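DERNVILLE, August. Sareo has stopped tray-handling sessions with its hand-held grippers after a fault in the jaw position readout. The reported opening drifted during use, and recordings showed the fingers closed on a tray rim when they were still open.

The fault was found at the Dernville site during a routine check of table-clearing data. In 18 recordings the logged opening differed from the measured one by more than 2 mm, the limit set in the work procedure. The largest error was 9 mm. Wear on the finger pads was checked first and ruled out as the main cause. 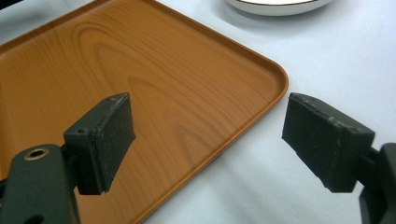
Sembiring said the drift should have been caught sooner, as the zero check was being done only at the start of each shift, and asked that every file recorded since the last good check be held back from training.

Sareo has accepted the request. The fault was traced to a set screw on the encoder shaft, which backed out under repeated opening and closing. A robot arm trained on the affected files could close late or press down on a rim it should grip from the side. No injuries were reported.

Units are being refitted with thread-locked screws at Rilby. The zero check will be repeated every 50 cycles, and a unit that fails it will be tagged and removed from use.

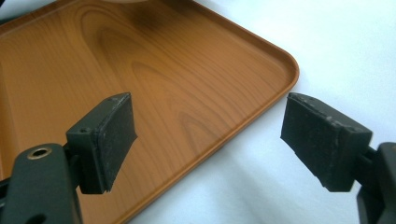
*Gripper fingers at the right edge of a wood-grain tray, Dernville.*

Sessions resume once the refitted units pass a bench test.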